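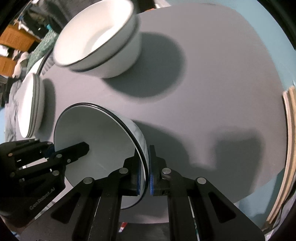
Bowl with the grey-and-white marbled outside, white glossy inside, thin black line at the lip.

January, workshop book, late arvo

Bisque firing in the old Bellotham. Set to 1,000 with a slow start, bungs out until the steam stopped. Controller claimed it got there. The cones disagreed, as they have every firing since spring, and I'm inclined to believe the cones because they don't have a menu.

Top shelf fine. Bottom shelf underdone, chalky, drinks water like a horse. Swapped the thermocouple leads at the terminal block, cleaned the green muck off, put them back. No idea yet if that helped. If the next one's the same I'll ring Riedl about an element, and they will tell me it's the thermocouple.

Clear glaze. Mixed a 1,000 g dry batch from the Preton card, the version with the pencil changes, not the one laminated above the sink (which is wrong, and which we laminated). Sieved twice. Left it overnight, came back to a brick with a puddle on top. Twenty drops of the Epsom salts solution, stirred, waited, stirred again. Better. It now hangs in the bucket like thin custard. Whoever uses it next, please stir from the bottom and not just wave the stick at it.

Pinholes on the test tiles again. Suspects, in the order I'm prepared to blame them:
- bisque too low (see above, bottom shelf)
- glaze on too thick, my dipping
- top temp reached and then dropped like a rock, no soak
- the new bag of whiting from Storbridge

I'd love it to be the whiting. It's probably my dipping.

Plan: 7 tiles from the top shelf only, one dip each, count of three, then fire with a soak at the top. If the pinholes go, change one thing back at a time. I say this every time and then change four things because the kiln's half empty and it seems a waste.

Crazing: mug from the November lot pinged on the shelf while I was having my tea. It's been out of the kiln two months. Put it with the others on the windowsill, where it can ping in company. Want to try more silica in the clear, small steps, but not until the pinholes are sorted, or I won't know what did what.

Reclaim bin is nearly full and has started to smell. Good for plasticity, they say. Lid stays on.

Odds and ends:
Kiln wash flaking on the two big shelves. Scrape outside, with a mask, not over the wheel like last time.
The good scales read heavy when the fan's on. Turn the fan off to weigh up. Yes, in January.
Out of wax resist. There's a jar marked WAX on the second shelf and it's slip.

Unplugged the pugmill, lid on the glaze, tiles drying on the rack by the door. Don't put your bag on them.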